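Home network notes, continued. Mobile data on the Skudetti SIM kept stalling at 30 seconds idle, so I went through the APN fields one at a time.

APN type was set to default only. Changed it to default,supl and set the protocol to IPv4/IPv6. Roaming protocol stays on IPv4 – the Torthorpe mast drops IPv6 on handover.

MTU next. The phone picked its own value and large pages hung halfway. Lowered it in steps of 10 until the hanging stopped. Nurhan Çınar got the same result on a Sumier handset.

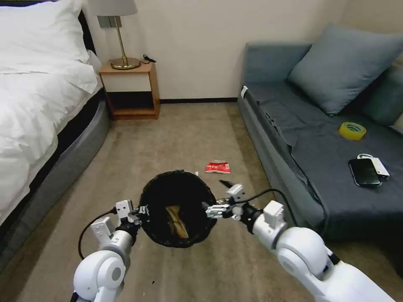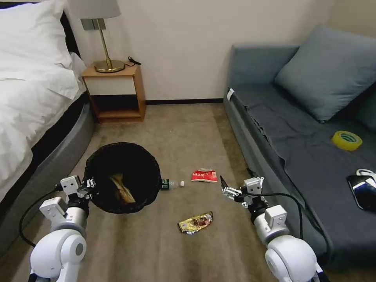

Signal readings vary more by spot than by hour. Put the phone down, wait two minutes, then read the dBm figure from the SIM status page. On a nightstand, keep it clear of the lamp base and its cord so the placement is the same each time. Best spot for me was 39 percent faster than the worst on download, same settings.

Teodor Kozłowski asked about forcing LTE only. It works, but calls fail if VoLTE is off, so check that first.

If you reset the APN list, the custom entry is deleted. Write the fields down before you do it.

Band locking in the next post. Needs the service menu, and not every phone has one.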